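I keep reading that a joke gets better the more people touch it. Rommel Dumlao's sitcom Sorklow had four writers in its first season and a full room by November, and I can't say I laughed more. 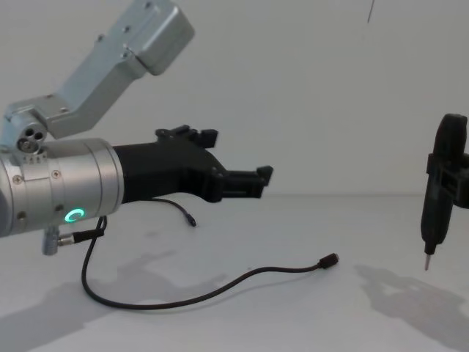

What did improve was the speed. The lines come so fast now that a weak one is gone before you notice it. Fans call that confidence. I think it's cover. Dumlao wrote the slow, mean pilot alone, and it's still the only episode I would sit through twice.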